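Speaker notes – "Salad for 60: dressing in the canteen kitchen"
Clomside Cooks' Meeting, 19 June 2025
Hadiza Idahosa, Lidiren school kitchens

Slide 1
Say good morning, thank the hosts. Ask who has thrown away dressed salad this week. Wait for the hands.

Slide 2
In February we weighed our waste for 20 school days. Most of the salad that came back was soft leaves, already dressed in the morning. The children did not refuse salad, they refused that salad.

Slide 3
Explain salt and water slowly. Salt pulls water from the leaf, oil makes the leaf dark and heavy. Cabbage and carrot can wait one hour in dressing. Lettuce can not wait.

Slide 4
Our new order of work:
Wash and spin the leaves first, then back to the fridge.
Mix the dressing in a jug, taste it with a leaf and never with a spoon.
Dress one portion bowl at a time, when the line is already moving.

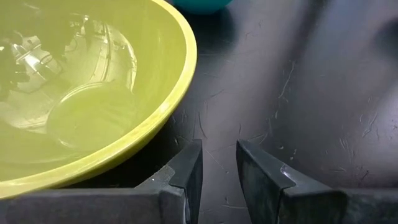

Mention that the amount of dressing went down also. Before, we poured until it looked shiny – too much, every time. Now we pour at the side, turn with the hands, and stop early.

Slide 5
Costs. Keep it short, the handout has the table. If somebody asks about the Chevalier kitchen, they serve 1,000 meals and do the same with two people at the line.

Slide 6
Questions. Somebody will ask about ready-made dressing. Answer: it is fine, but check the salt on the label.
Leave time for tasting at the back table.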